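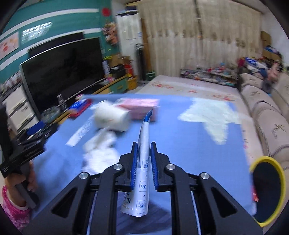

Attachment 1: the white and blue tube, over the blue table

Ticket 278 — descaler tube, can't read the directions
Opened by: Annatjie Maluleke
Site: Ustton activity room
Status: Solved

Annatjie, first entry
Hi all! I found a squeeze tube while sorting out the blue table and I'd love to put it to use. The writing is Chinese, which I can't read, but there are little pictures of a cup and a kettle on the side, so I'm hoping it's for cleaning those. Our kettle badly needs it (500 ml one, chalky all over the bottom). Can anyone tell me what's in the tube and how much to use?

Stikcombe help desk
Thanks for the picture, the cup and kettle come through nicely. Please don't put any in the kettle yet. Could you send us the small print from the label, typed or copied by someone who reads it?

Annatjie
Done! My neighbor copied out the whole label for me and read it aloud as she went — what a treat. It's a cleaning paste for tea stains. You rub it on with a damp cloth, leave it 90 seconds and rinse well. She says there's a line about keeping it away from the heating plate.

Stikcombe help desk
Great, that answers it. Use it on cups and on the outside of the kettle. For the chalk inside, use plain citric acid in water, let it sit, then rinse and boil fresh water twice before making tea.

Annatjie
Tried both this morning and wow! The mugs we've had since February look new, and the kettle bottom is shiny again. One brown ring is still there near the spout, so I'll give it a second go. I've taped an English note to the tube, and it now lives in the drawer with the tea towels.

Closed 2022-10-23. Reopen if the ring won't shift.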